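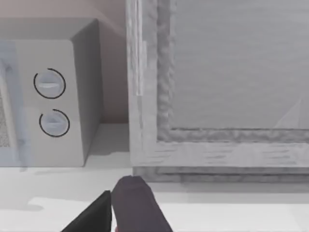 Emília Šimko fragt, ob man die Simulation überhaupt braucht, wenn am Ende doch wieder am echten Arm nachtrainiert wird. Ja, braucht man. Nur eben deutlich weniger Nachtraining – genau dafür ist Kivi gemacht.

Kivi – Simulationspaket für Greifaufgaben in der Küche
Hersteller: Tudton
Lieferbar ab Dezember

Was drin ist:
312 gerenderte Demonstrationen, alle mit Gelenkwinkeln und Greiferzustand. 2 Kameraströme pro Durchlauf, zeitgleich aufgezeichnet. Szenen mit Mikrowelle, Schrankfronten, Arbeitsplatte, dazu Flaschen als Greifobjekte. Auswerteskripte liegen bei, Doku vorerst nur auf Englisch.

Methode kurz: Tremby, unser Lernverfahren, bekommt beide Ansichten und sagt die nächsten Armbewegungen in kurzen Blöcken voraus. Kein Tiefenbild, keine Objektmodelle zur Laufzeit. Das Licht und die Wandfarbe werden beim Training zufällig verändert, die Geometrie bleibt. 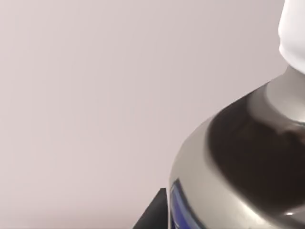
Kivi, Nahansicht: silberne Flasche mit weißem Deckel, Simulation

Glänzende Oberflächen sind der schwierige Teil. Spiegelungen wandern mit der Kamera, das Netz hält sie gern für Kanten. Deshalb gibt es im Paket eine eigene Testreihe dafür, getrennt vom Training.

Ergebnis aus dem Labor in Zekunley: 348 Testläufe in der Simulation, davon 61 gescheitert. Die meisten Fehler beim Annähern, kurz vor dem Schließen des Greifers. Mit nur einer Kamera wird es merklich schlechter, Zahlen dazu kommen mit dem nächsten Update. Übertragung auf den echten Arm ist noch nicht ausgewertet, bitte nicht nachfragen, wir sitzen drann.

Systemvoraussetzungen: Linux, eine Grafikkarte mit ausreichend Speicher, Python. Windows läuft evtl., wird aber nicht unterstützt.

Lizenz: Forschung und Lehre frei, gewerblich auf Anfrage. Wer Ergebnisse veröffentlicht, nennt bitte die Paketversion mit – sonst ist der Vergleich nachher nichts wert.

Bekannte Probleme: Schatten unter Geräten flackern bei niedriger Renderqualität. Abspielskript bricht ab wenn der Ordnername Leerzeichen entält.

Kontakt und Bestellung: Rostislav Čierny, Tudton. Antwort meist am selben Tag, nach 16 Uhr eher am nächsten.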